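Leave the kerbs alone: in defence of the awkward little circuit

September 2026

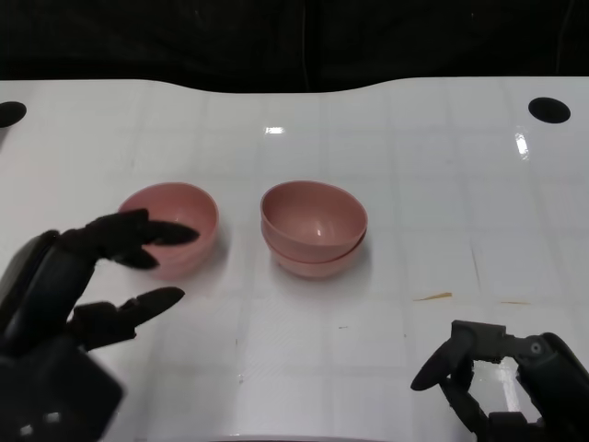 Why I'm cross about Melodby

I've been going to bike races since I was small enough to be carried in, and I have never once come home raving about a run-off area. I come home raving about a pass. Somebody up the inside where there wasn't any room, somebody else sitting bolt upright in surprise, and a whole bank of strangers making the same daft noise. So you can imagine how I felt when I read that the owners at Melodby want to open out the last chicane, smooth off the kerbs and make the place "more flowing" for next season.

Flowing! I could weep. Flowing is what you say about a river, or a frock.

If you've not been, Melodby is short and bumpy and a bit of a squeeze. The back section drops away through the trees, you get a left that tightens when the riders least want it to, and then there's the chicane, which is slow and ugly and has settled more races than the rest of the lap put together. The riders moan about it every year. Birger Boström moaned about it for his entire career, and he won there twice, both times by shoving his front wheel up the inside at the chicane on the last lap. I'd have moaned too, I expect, all the way to the podium.

What the riders say, and what they do

I do want to be fair on this, as I'm not the one on the bike. The fastest thing I own is a 100cc scooter with a shopping hook on it, and I get nervous on the ring road. If a rider tells me a wall is too close, then the wall is too close, move the wall. I've no argument there at all and I don't think anyone should have. There is a wall on the outside of the downhill left that I've disliked for years, and I'd happily see every penny go on pushing it back.

But that isn't the plan. The wall stays where it is (I read the thing through and then read it again to be sure) and the money goes on making the chicane quicker. Rok Golob said after the race this month that he'd "prefer a more modern layout", and good for him, he's got a bike that does 6 mph more than everybody else's down the straight. Of course he would! Give the Derkico a long fast run to the line and you could post him the trophy.

Stojan Vukčević, on the other hand, is riding a two-year-old Robichaud that by rights should be nowhere, and he finished second. How? He was braver on the brakes into the slow bits. He lost ground on the straight every single lap and got it back at the chicane every single lap, and it was the best thing I've watched all year, including the football. Take that corner away and he's sixth, and I'm looking at my phone.

The lap time business

There's an idea going round that a faster lap is a better lap. I don't know who started it. The new layout would put the average speed up to 115 mph, and this is printed in big type on the poster by the tea hut as though we'd all be thrilled. Would you notice? I wouldn't. Stand me on the bank with no clock and I couldn't tell you whether a bike had done the lap a second quicker or a second slower. I can tell you if two of them are side by side though, and so can my niece, who's seven and mainly comes for the chips.

The circuits where I've been properly bored have all been the wide, handsome ones. Lovely toilets, I'll give them that. You park on tarmac, you sit in a seat with a number on it, and then you watch bikes go round a long way off, one behind another, with a gap between each of them you could drive a bus through. Trestura is the worst for it. They rebuilt Trestura to be flowing, and I went the year after and saw one overtake for the lead all afternoon, and that was in the pits.

Vernon Lemieux, who used to run his own team and now does the commentary, reckons I'm being sentimental. His view is that the bikes have outgrown the small tracks, and that if Melodby doesn't change it'll drop off the calendar and I'll have nothing to be sentimental about. He may be right. I've had this out with him over a bacon roll and he's annoyingly well informed. The series wants a certain standard and small places have to jump when they're told to jump.

My answer, and I gave it him with my mouth full, is that you can meet the standard and keep the corner. Better barriers, a medical centre with a roof that doesn't drip, decent garages for the smaller teams, who are still working out of awnings in the wet. Valbona Jurić rebuilt a gearbox under one of those awnings this year with the rain coming in sideways and a torch between her teeth. Ask her if she'd like a flowing chicane or a dry floor.

What I'd like them to do

Move the wall. Fix the drains at the bottom of the hill, as they've needed it for ages. Put another gate in by the lower car park, please, I beg you, I missed the whole of the supersport race queuing behind a man with a folding table. Resurface the worst of the bumps if the riders want it.

And then leave the chicane as it is, kerbs and all. Let Golob grumble. I've already written to the owners and I'd say do the same if you care about the place, the address is on the back of the programme, and they're taking comments until the plans go in.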